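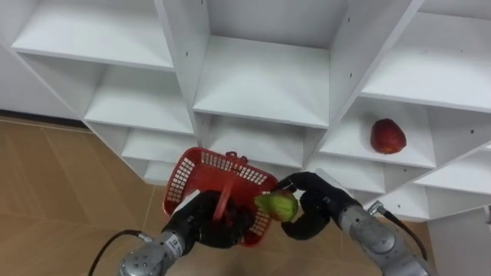
From: list member, Tavstead
To: Tavstead Shared Stores list
Subject: Re: Shelving for the produce corner

Thanks for this. I'll answer in bits under your message.

> Does anyone have experience of the white cube shelving for
> fruit and veg? We are fitting out a small shop corner and have
> been offered three Backlund units second-hand. My worry is
> the holes down the uprights, and whether fruit rolls out of
> the front. Also, what are people giving customers to carry
> things in? We used paper bags last year and went through
> 1254 of them, so would like to stop.

We have had the same sort of thing in since May. The peg holes are no bother. They pick up a bit of dust and I go over them with a dry brush when I do the shelves. If you want them gone, Delton sell white push-in caps, but take one of your panels along and try them first as the holes on older units are a slightly different size.

Rolling depends on your floor. Ours had a slope on it and apples crept forward until we packed the front of the unit up by 3 mm. After that they stayed where they were put. Pears are fine either way. I would still put a shallow tray in for anything small, plums especially.

Do fix the units to the wall. We used two brackets on each and it took most of an afternoon — the skirting board gets in the way and you have to decide whether to cut it or pack out behind. We packed out.

On baskets, we went over to plastic hand baskets and I would not go back.
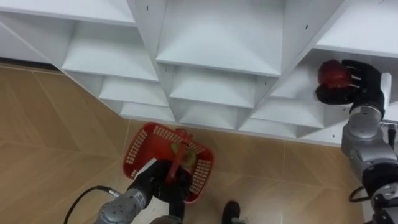 Red basket with the slotted sides, one fruit in it, in front of the shelves.

The slots let the grit fall through, which matters if you sell anything with soil on it. They can be hosed down outside and stacked to drain. I would get the sort with a single handle over the top if you can, as people put them down on the floor a lot to look at things and it is easier to pick up again with one hand.

Ours were from Dinora and some 527 people came through in the first month, by my tally at the till, with no broken handles so far. Ten baskets has been plenty. Keep them by the door, though — when we had them at the far end people just filled their arms.

> Is it worth paying extra for doors on the bottom row?

No. We had them on one unit and took them off again. They bang into the baskets and you can't see what needs topping up. Put the heavy things down there, potatoes and squash, and leave it open.

Happy to measure anything if it helps.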